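**Revised handling rules for soft goods: what changes and who needs to act**

The working practice for soft-goods handling cells has been revised and takes effect in August. It replaces the interim note that has been in use at Plidley and Zanitz. The main changes concern fingertip inspection, grip force, table cleaning and the way a failed pick is logged. Songül Polat edited the text; comments from both sites were merged by Nesrin Uçar.

The practice covers two-finger grippers working on clothing, towels and small knitted items at a table. It doesn't cover suction tools, needle grippers or conveyor lines. Sites using those should stay with their existing instructions until the second part is issued.

**Scope and relation to existing standards**

The general robot safety standards still apply in full. ISO 10218 and ISO/TS 15066 deal with protecting people near the machine, and nothing in the new text relaxes any requirement taken from them. The practice deals with a narrower matter: keeping the cell, the goods and the recorded data in a known state. Where the two appear to overlap, the safety requirement governs and the cell's risk assessment should say so. Two assessments reviewed at Zanitz quoted the interim note as if it were a safety document. Those references need to be removed before August.

**Grip force**

The interim note set one force limit for all textiles. That limit was too high for loose knits and too low for folded towels. The revised text sets 18 N as the default ceiling for single-layer knitted goods and 32 N for folded or multi-layer woven goods. Force is measured at the fingertip with a load cell, at the opening width used in production. Values calculated from motor current are not accepted for the monthly check, although they may be used for monitoring between checks.

A site may go above the ceiling for a given item if it keeps a written record showing the item, the force used and the result of a visual check of the fabric. Hacer Coşkun's group at Plidley has drafted a one-page form for this, and other sites may copy it.

**Fingertip inspection**

Fingertips are to be inspected at the start of each shift and after any contact with the table or a fixture. The inspector wipes both faces with a dry lint-free cloth, looks at them under a hand lamp, and then draws a strip of fine knit across each face and over each edge. If the strip catches, the fingertip is taken out of service. Color change alone is not grounds for replacement. A mark that can be felt with a fingernail on a gripping face is.

Marks on outer surfaces are treated separately. They are recorded, with position and date, and compared at the next inspection. If the mark has grown or a second one has appeared close to it, the approach path should be checked for light collisions. The interim note said nothing on this, and the two sites had been handling it differently.

**Gripping point**

Programs and operators should prefer the densest part of the item: a cuff, hem, waistband or collar. On socks, the ribbed section is the preferred point when it can be reached. Long-pile or brushed fabric gives poor feedback at the fingertip, and a grip taken there may close on fibers without holding the backing layer. The rest of the item should be allowed to hang free, with enough height to clear the table during transfer.

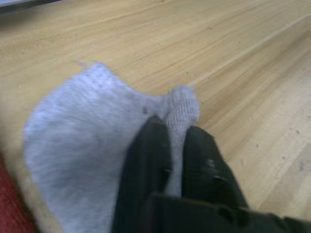
Lift speed is limited for the first 40 mm of travel. After that the normal transfer speed may be used, provided the item is still detected between the fingers. If detection is lost, the cell stops and the event is logged as a drop, even if the item lands inside the target area. Under the interim note such events were often entered as completed, and the totals from the two sites could not be compared.

**Table surface**

Lint and crumbs are to be cleared between batches with a vacuum or a damp cloth. Compressed air is not permitted. Wood tables remain acceptable. Joints between boards must be checked by hand for raised edges, and any edge that snags the knit test strip must be sanded or covered.

**Logging**

Each log entry now needs the item class, gripping point, force setting, outcome and fingertip serial number. Free-text remarks are optional. Eylül Kocabaş tested the new layout on 161 picks and found that the item class was the field most often left blank, so it has been made mandatory at the start of the entry.

**Actions**

- Cell owners: update the force settings and remove incorrect references from risk assessments.
- Shift leads: brief operators on the knit strip test.
- Data staff: switch to the new log layout. Old entries should not be converted.

Questions on force measurement go to Beril Yurt. The Figueroa site joins the practice at its next review and should use the interim note until then.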